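A visit to the Zervas jam works at Birnivcombe
June open day

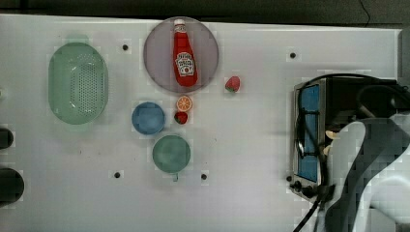

Can you go round the Zervas works without being part of a group?

Individual visitors are taken on open days only, and you need to book a place by email beforehand. Groups of ten or more can ask for a tour at other times of year, except in the marmalade season.

I went on the June open day with my brother-in-law, Roscoe Mercado, who makes a lot of jam at home and had been asking to go for years. We took the 282 bus from Stirnska, which stops at the bottom of Pralten Road. From there it is a ten-minute walk uphill, with pavement on one side only. There is a car park, but it was full by half past nine.

Tickets were £5 each and covered the tour and a tasting. Tea was extra. You sign in at the gatehouse, hand over any jewellery other than a plain ring, and are given a hairnet, a white coat and a pair of overshoes. Beard covers are in a separate box. Large bags go in a locker and you get a numbered tag. Open-toed shoes are not allowed, and one couple in front of us had to go back to their car to change.

Our guide was Stamatia Psarras, who works in the quality office for the rest of the year. She spoke clearly and did not hurry. The tour began in the cold store, where fruit is kept in plastic crates on racking up to the roof. In June most of this is strawberries from farms on the Stirnska side of the valley, along with frozen blackcurrants left from the previous summer. We were told that the works uses roughly 535 tonnes of fruit in a year, of which strawberries are the largest part and oranges the second. The gooseberries come in for about three weeks and then that line is finished until the next year.

From the cold store you go through to the sorting room. Strawberries arrive with their stalks already off, as the pickers do that in the field. They are washed under sprays and move along a belt with people standing on both sides, who take out anything soft, green or split. The soft ones are sent for purée if they are sound. The room is kept cool and smells strongly of fruit. It is also loud, and I missed part of what was said there about the water, which is filtered and used again for the first wash.

The boiling room is upstairs and you look at it through a long window from a gallery. There are two ways of cooking in use. Most of the jam is made in closed vacuum vessels, where it boils at a lower temperature and keeps more of its colour. The rest, sold under the Pralten label, is cooked in open copper-lined pans, in small batches, by two people at each pan. Lefteris Stergiou, the senior boiler, came out to take questions. He has worked there since he left school. Roscoe asked him why home-made strawberry jam so often fails to set. The answer was that strawberries have little pectin, and that people use fruit which is too ripe. He suggested holding back a few underripe berries for each batch, or adding lemon juice at the start and being patient. He does not use a saucer test at work, as they have an instrument that reads the sugar, but said he still does one at home.

Somebody else asked about the froth. At the works they knock it down with a very small amount of butter in the open pans, and for that reason the Pralten jars carry a milk warning. I had often wondered about that warning.

The filling line was the part the children in our group liked best. Jars come in upside down, are blown out with air, turned over and warmed, then filled, capped and passed through a cooling tunnel. The line was doing 102 jars a minute while we were there. Each cap is checked at the end of the tunnel, and any jar where the lid has not pulled down is pushed off into a tray. Labels go on last. We stood on a raised walkway for this, with a handrail, and there is a ramp at one end. The gallery upstairs can be reached by lift if you tell the gatehouse when you arrive.

The whole route took an hour and a quarter. After that you hand back the coat and are free to look round the old office building, which has been made into a small museum. It has the first account books, a wooden fruit press, a wall of labels going back to the founding of the firm, and a delivery bicycle with a basket fore and aft. The labels are worth some time. The early ones give the farm the fruit came from, and a few have a picture of the works with a chimney that was taken down long ago. There is not much written explanation, though a printed guide by Pantelis Karamanlidis can be borrowed from the desk. It covers the years when sugar was short and the works made mostly carrot and apple spreads.

The tasting is in the canteen. We were given strawberry, blackcurrant, gooseberry and a bitter orange marmalade, on squares of plain bread. I preferred the gooseberry, which is sharper than any I have had from a shop. Roscoe thought the strawberry from the open pans had a better texture than the ordinary one, and bought both to compare at home. Aicha Zerouali, who runs the development kitchen, had put out a tomato and chilli relish that is not yet on sale and was asking people to fill in a card about it. I found it too sweet. The cheese scones from the canteen counter were good and came with butter in proper dishes.

The shop is beside the gatehouse. Prices are a little lower than in town, and there is a shelf of jars with crooked labels at half price. It takes cards. Jars are wrapped in paper, but bring your own bag, as they had run out of carriers by midday. They will also sell you empty jars with new lids, by the dozen.

A few practical points for anyone planning to go. The morning tours are the ones to book, as the open pans stop at one o'clock and are being washed down after that. Photographs are allowed in the museum and canteen but not on the tour. Pushchairs have to be left at the gatehouse, and children under six are not taken into the works at all, although they can go into the museum with an adult. The toilets are in the canteen block and there are none along the route.

The last bus back to Stirnska leaves the bottom of Pralten Road at ten to six. We caught the one before it, with eleven jars between us. The next open day is planned for the start of the plum season, and bookings are taken from the first week of the month before.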